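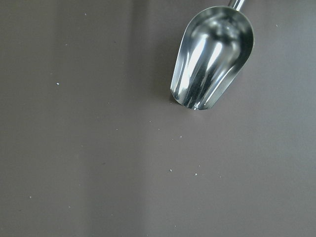
# Flisel: kitchen volume-to-weight table

Flisel is a plain CSV table that lists how much common dry and fresh ingredients weigh by the cup, the tablespoon and the teaspoon. It has 700 rows, sorted into 22 ingredient groups. Use it for recipe conversion, shopping lists or nutrition logs. Weights are in grams. Volumes are US customary.

## Files

- `weights.csv`: the main table
- `groups.csv`: group names and sort order

Both files are UTF-8, comma separated, with a header row. Empty cells mean no value was recorded. A zero is never used for a missing value.

## Columns in `weights.csv`

| Column | Type | Notes |
|---|---|---|
| `item` | text | lowercase, singular |
| `group` | text | matches a name in `groups.csv` |
| `form` | text | whole, sliced, chopped, ground, powder |
| `unit` | text | cup, tbsp, tsp |
| `grams` | number | mean of the readings |
| `spread` | number | highest reading minus lowest |
| `fill` | text | spooned, scooped, packed |
| `source` | text | store name, where known |

The `fill` column matters more than people expect. A cup of flour scooped straight from the bag weighs more than the same flour spooned into the cup, so flour, cocoa and powdered sugar have a row for each method. Brown sugar is listed as packed only.

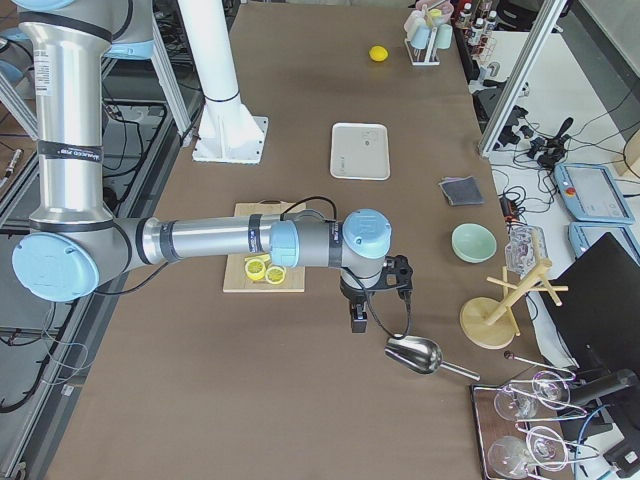
*The worktable, with the arm reaching in from the left.*

## How the weights were taken

Each item was measured at least twice, and more often if the first readings were far apart. Dry goods were leveled with the back of a knife. Leafy herbs were not pressed down unless the row says `packed`. The scale reads in whole grams, so teaspoon values for light spices were worked out from a tablespoon and divided by three.

Most dry goods came from Drilside, a bulk store in Dandport. Bulgur, red lentils and dried mint came from Kocabaş, which sells them by the bag. Fresh produce was bought wherever it was in season and has no entry under `source`.

Onions, carrots and other firm vegetables were peeled and trimmed before weighing. Trimmings are not included. 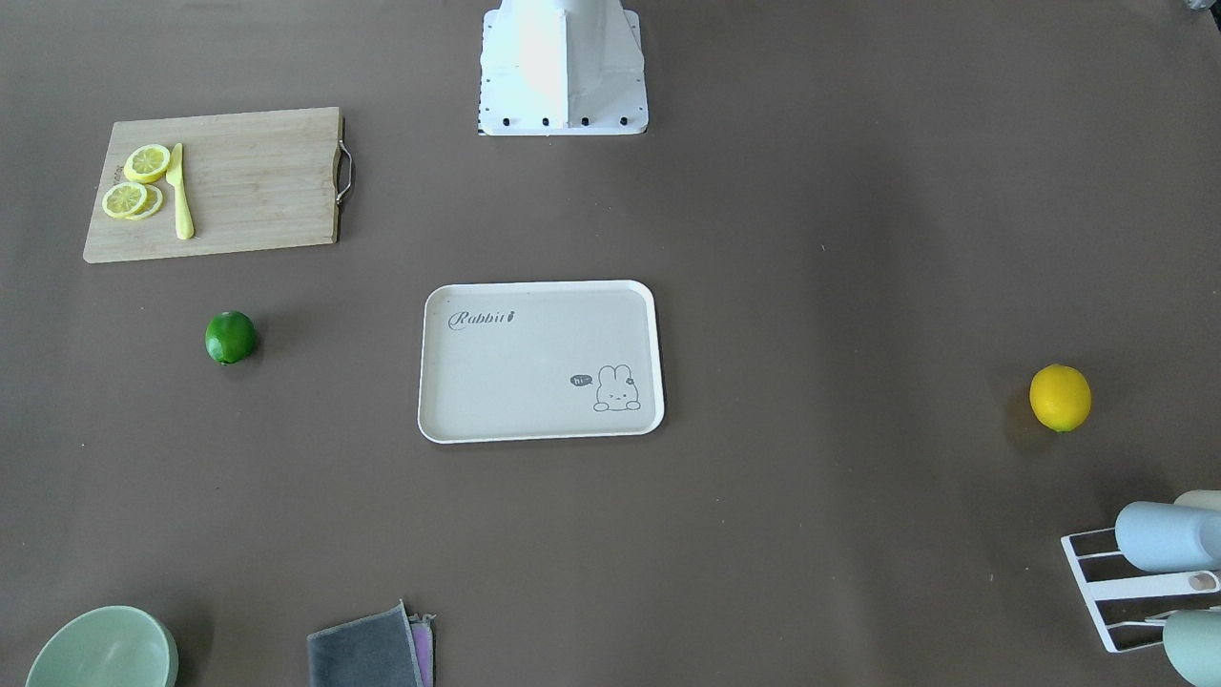 Chopped means pieces that pass through a half-inch grid. Sliced rows are less steady, and the `spread` column shows it. If you need a dependable figure for sliced fruit, weigh your own.

## Known problems

- 40 rows have no `source`, even though the item was store bought. The receipts were lost.
- Nuts are uneven. Some were weighed toasted and the table doesn't say which.
- Salt is split by grain size, but brands differ and the table does not track brand.
- Rice is uncooked throughout. Beans are dry unless `item` ends in "canned".

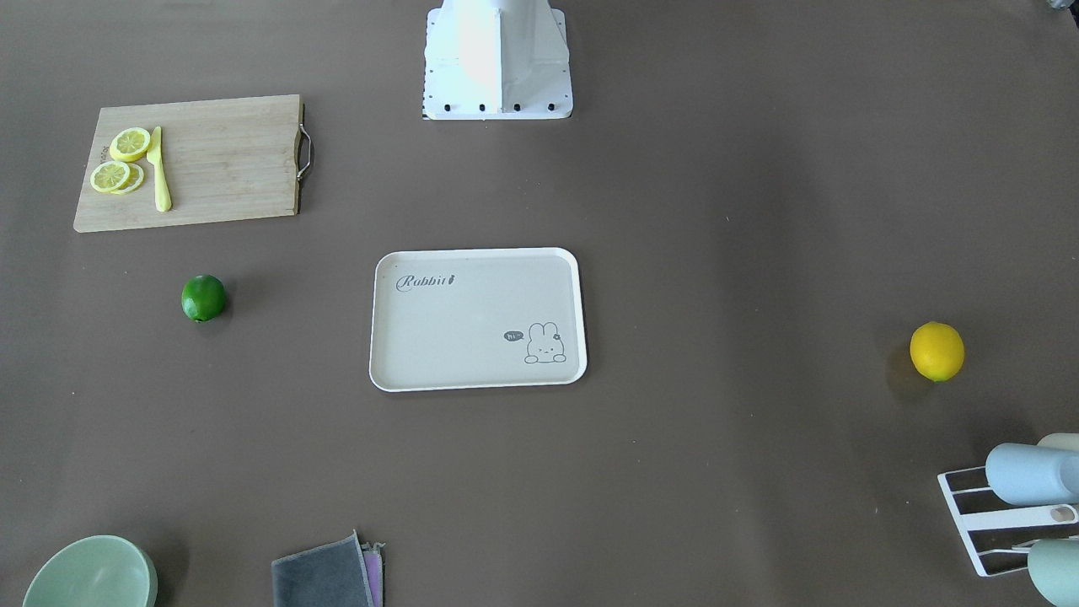

Corrections are welcome by pull request. Give the item, the unit, the fill method and at least two readings. Please don't send values copied from a package label, as those are often rounded.

## Changes

**Version 2** (June)

- Added the `spread` column
- Split "sugar" into white, brown and powdered
- Fixed cornstarch, which had cup and tablespoon swapped

## License

CC BY 4.0. Credit "Flisel kitchen table" and link to the repository.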